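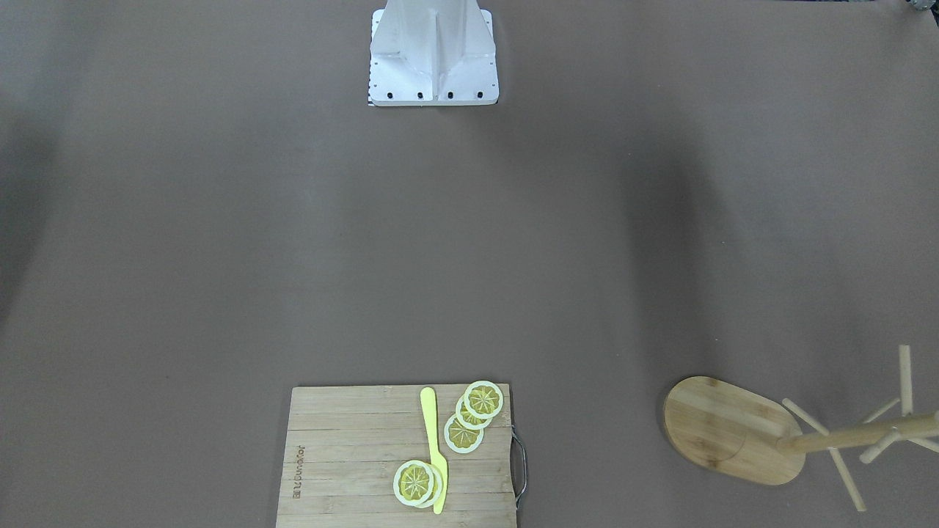 Can machines do the chores yet?

Gallery page, put together fast between shifts. Sarita Nishad and Nii Agbenyega, kitchen bench at Melance. We get asked every week if a robot can do the dishes. Short answer, some of the dishes, some of the time. Longer answer is on this page, more will go up when we get to it.

Cutting board station
Toy lemon slices, toy knife, bamboo board. The job is clear the board, slices first, knife last. A person does this without looking. For the arm it's a decent afternoon.

Why slices are hard
They overlap. Three together on one side of the knife, two more lower down. Flat things on flat things - the fingers want an edge and there isn't much of one. Ask for one slice, get two. Or push the whole stack along the board and get none.

The knife
Easier than we thought. It has a handle. Toy plastic for now, Nii wants to go to a real butter knife in March and Sarita says not before the slices are sorted.

Mug tree
Lying on its side, pegs going every which way. Standing it up is a seperate task and a mean one. Grab the pole and the base swings. Grab the base and you need the wrist to turn a long way round. Hanging a mug comes after that, and only if it stays standing.

The board itself
Wire handle on the right, so picking it up should be simple. Should be. Has to be empty first, and it has to be kept level on the way to the rack.

Where we are
Goal was 1000 tries at the board before changing anything. We're at 449. Enache, the planning software, got swapped out partway for Dremix so the early runs don't compare well, we keep them anyway. One full clear can take up to 40 minutes with the retries. My kid is faster and complains more.

What about shops
Vorora asked us about shelf tidying. Same problem, bigger table. Boxes are fine, bags are not. Anything that lies flat and slides is going to cost you. If your stockroom is all square cartons then yes, call someone, it's worth a look. If it's loose produce and odd shapes keep your people.

Still to do
Wet sponge. Cloth folding. Drawer with a sticky runner. Mug tree agian, from standing this time.

Questions go to Sarita, mornings are best - before 900 tries please don't ask for a success rate.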